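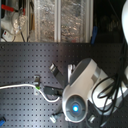
What is a class code in Nurlow?
A class code is a set of 9 letters that links your account to your teacher's math class.

Type the code on the Join page. Capital and small letters both work. A code stops working when the class reaches 100 students. 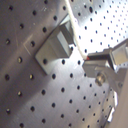
Passwords

Each account needs its own password. Do not reuse your email password.

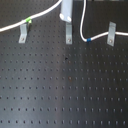
What happens if I forget my password?
Your teacher can reset it from the class list. The old one then stops working.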